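Night train to Reneck will stop at Heltside again from spring

6 Feb 2026

The night train between Ranik and Reneck will stop in Heltside again, the railway office of the district said this week. The stop was taken out of the timetable in December, when the works on the river bridge started and the trains had to go slowly over one track.

In the first weeks after the change, passengers from Heltside had to take a bus to the next station and wait there. The bus left the market square at a quarter to eleven in the evening, and the train came only after midnight. The waiting room at that station is closed at night, so people stood on the platform, also in the snow.

The town council wrote two letters to the railway office in the winter. A list with signatures was put out at the library and at the Fuchs bakery in Station Street, and it was sent together with the second letter. In its answer the office says that the first part of the bridge works is finished earlier than planned, and that the trains can now win back 15 minutes on this section. A stop in Heltside needs six minutes, with braking and starting again, and so it fits in the timetable.

The train will come from Ranik at 23.20 and arrive in Reneck shortly before six in the morning. In the other direction it stops in Heltside at 5.35, a little earlier than before. Travellers who have a connection to the coast should look at the new times carefully, as one of the morning trains from Reneck will leave from another platform while the works continue.

For the town the stop is important for more than one reason. Many students use the train at the end of the holidays, and the two hotels near the station live partly from guests who arrive late. One of them closed its night reception in January. The hotel has told this newspaper that it will open the reception again with the new timetable, but with fewer hours than last year.

The small café on platform 1 will also have longer hours. It now closes at seven in the evening, and from spring it will stay open until the night train has left. Hot drinks, soup and sandwiches will be sold, and passengers with a valid night ticket pay 20 per cent less for tea and coffee.

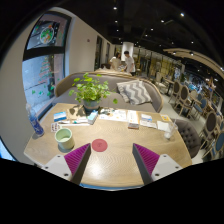 Tickets and reservations

Tickets for the stop in Heltside can be bought from the first day of next month, at the counter and on the website of the railway. A reservation is needed for the sleeping cars and the couchettes. For the seats it is free to choose, but the office recommends it before public holidays. Bicycles are taken in the last car only, and there are places for six of them.

Passengers who already have a ticket from the next station can start their journey in Heltside without paying more. They should show the old ticket to the conductor. The replacement bus will drive until the last night of the old timetable and then end.

The second part of the bridge works begins after the summer. The office could not yet say if the trains will be slower again during this time - it wants to give information on this before the end of June. The council has asked for a meeting at the town hall, open to all inhabitants, and will publish the date on the notice board at the station.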